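**List:** Pukgate Desk & Paper
**Subject:** Re: hard cases on an open shelf (was: drawers, help)
**In reply to:** message 2693

Hi all,

I've been meaning to answer the drawer question since it went out and then we got the little shelf, so now I have more to say than I did (sorry in advance!). Short version for the people who read on their phones: I've stopped keeping pencil cases in drawers, they're going on an open shelf, and I'm sorting them by color. Long version follows.

The shelf has three levels and an orange-brown oak look, with an open front and raised sides and back around the top level. I like that top part a lot. Smooth plastic cases slide if you look at them wrong, and anything with a lip around it is a friend of mine. I laid the cases out in front of it before putting a single one away, pinks, then greens, then blue, and moved them back and forth in my head for far too long.

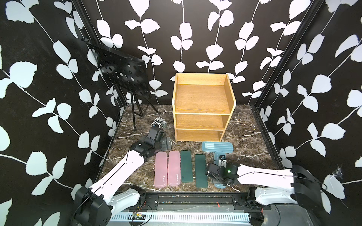

*posted to the list from Okdale, 10 August 2022*

So, the levels. My first idea was one color per level, pink on top, green in the middle and blue on the bottom. It's tidy and it looks nice and I'm pretty sure it will last until the first school morning. The person who wants blue is also the person who is tallest, and the bottom shelf is a long way down when you're holding toast. My second idea was to go by what's in them: everyday pencils in the middle, the good colored ones on top, and spare stuff down low. That's the one I'm leaning toward, with colors kept together inside each level wherever that works out.

What I don't want is the drawer again. Back in April I emptied it and found 71 pencils that had escaped from whatever they used to live in, plus a protractor, plus a Vernia eraser so old it had welded itself to a ruler. I'd been buying new pencils the whole time! I bought a box of them at Srour the same week, in fact, and came home and put it in the drawer on top of the others.

A few things I've learned about hard cases, for whoever wanted to know:

- **Lay them all the same way.** Long side going back, short end toward you. You fit more in a row and you can pull one out without knocking its neighbor.
- **See-through-ish plastic beats solid for shared stuff.** Even frosted plastic gives you some hint of what's in there. With solid ones I put a paper label on the short end.
- **Don't stack more than two.** You'll always want the bottom one.
- **Sharpen before you put them away.** I know. I don't do it either.

About scratches: yes, the lids pick them up. One of the pinks has fine scratches and scuffs on its lid and I've made my peace with that. A soft cloth and a drop of dish soap will get the gray smudges off, but a scratch is a scratch, and I wouldn't go at frosted plastic with anything gritty. I tried baking soda on a different case years ago and ended up with one big dull patch where I'd had three little lines.

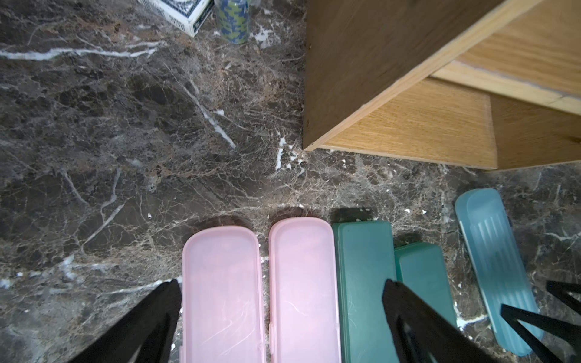 On the list, the message that started all this went like so, for anyone who joined later:

> We have one deep drawer and 4 kids' worth of pencil cases in it. Every morning somebody takes the wrong one, and every afternoon they all get thrown back in a heap. I've tried dividers. The dividers just get buried too. I'd love to put everything out on a shelf but I'm worried it will look like a store display for one day and a yard sale after that. Also, do you give each child a color, or does that cause more fights than it solves? And has anybody found a way to keep hard plastic from clattering? The noise at seven in the morning is what's really getting to me.

OK, taking those in the wrong order.

Clatter first, because I feel that one. Shelf liner! The squishy kind with holes in it, cut a little smaller than the shelf so it doesn't show at the front. I paid 80 cents for the end of a roll and there's plenty left over. It also stops the sliding on the two lower levels. If you don't want to buy anything, a folded dish towel does nearly as well, it just looks like a folded dish towel.

Then the color-per-child thing. We did it for a while and I'd say do it if your kids will agree to it and drop it the minute they won't. Ours traded. I'd put a name on the short end of each one – masking tape is fine – and let them fight over the colors among themselves.

And about yard sales, well. Mine may go that way too, ask me in a month. I think what helps is having fewer things than there's room for, so a case put back crooked is still a case put back. The drawer never had a gap in it.

The ones I'd pick again, if I were starting over, are the light blue kind with the ridges in the lid. They're a bit easier to get hold of than something completely smooth, or so my thumbs tell me.

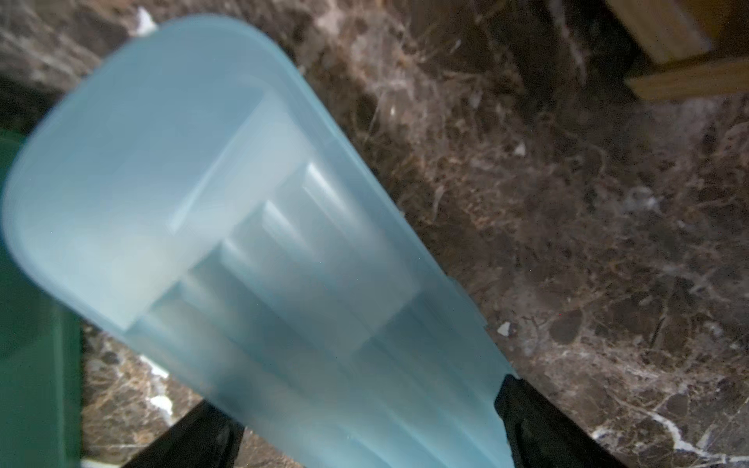
I'd also buy them in pairs. If you have two alike, you can keep one stocked and let the other travel, and when the traveling one comes home with nothing in it but a gum wrapper you swap them over and deal with it later. I do this with scissors and glue sticks too and it has saved a lot of hunting around before the bus.

Greens are the ones I haven't decided about. The shape is boxier than the pinks, with straight sides, so they ought to sit side by side without wasting much room. On the other hand they're the darkest of the bunch and I can see them disappearing on the bottom level. Middle, maybe, next to a pink so there's something bright beside them?
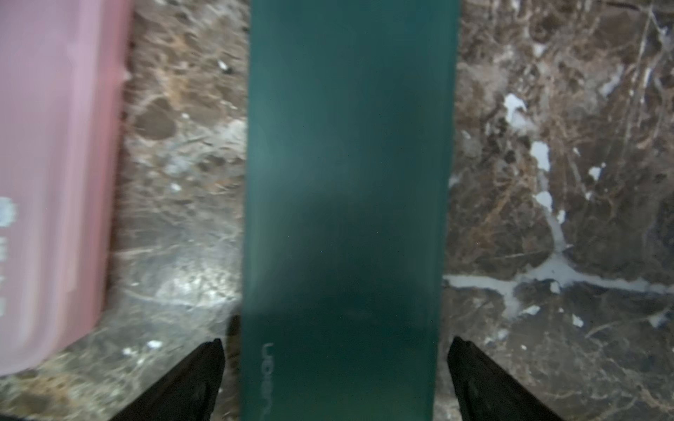
*One of the greens, with a light pink neighbor.*

Does anyone here store theirs standing on end? I've been tempted, but I picture every pencil point hitting the bottom at once. If you've done it for a whole school year and your points survived, please write in, and say what you put under them.

I still owe the person with the ink question an answer too. It's coming, I just have to find the bottle.

Happy sorting,
from Okdale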